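**Kevatach Opens Orders for Trullance, a Bench-Top Robot Kit for Small Wood Shops**

*For release in April*

Kevatach is very happy to announce that Trullance, its bench-top robot kit for furniture makers, countertop builders and other people who work with wood, is now open for orders. The kit brings together a six-jointed collaborative arm, a gripper, a slotted aluminum table to bolt it all to, and the Condex software that lets a shop set up a new job without writing any code.

"We started out wanting to help the sort of shop where two or three people do everything, and where every board that comes through the door is a little different from the last one," said Catinca Enache, who leads product work at Kevatach. "Wood has knots and cracks and a mind of its own, and we've grown very fond of it over the past couple of years, even on the days when it was driving us up the wall!"
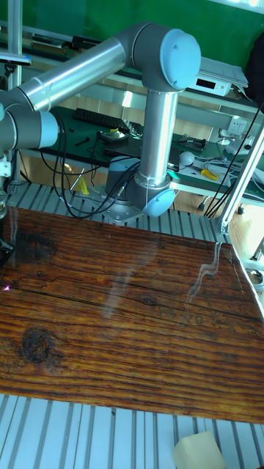

Kevatach's team ran 1,573 boards through Trullance before settling on the final kit, from plain pine shelving to heavy slabs with deep grain and a shiny finish. Shiny surfaces got plenty of attention along the way, as glare can be hard on vision systems, and Condex now lets the user adjust for it from the main screen.

Among the first customers is Radwan, a family-run table maker that has had an early kit in its shop for 21 weeks. Owner Myrtle Iwasaki said her crew took to it sooner than she expected. "Jalen Park, my youngest finisher, had it going by lunch on the first day, and by the afternoon he was showing the rest of us," she said. "I still like to run my hand over every top before it leaves, and I don't plan to stop."

Each order includes 2 days of on-site training and 80 hours of phone support, to be used whenever the shop likes. Kits can be ordered from the Kevatach sales desk, where Kedir Tefera and his colleagues are glad to talk through table sizes, power needs and anything else on your mind.

**Press contact:** Tavion Mbeki, Kevatach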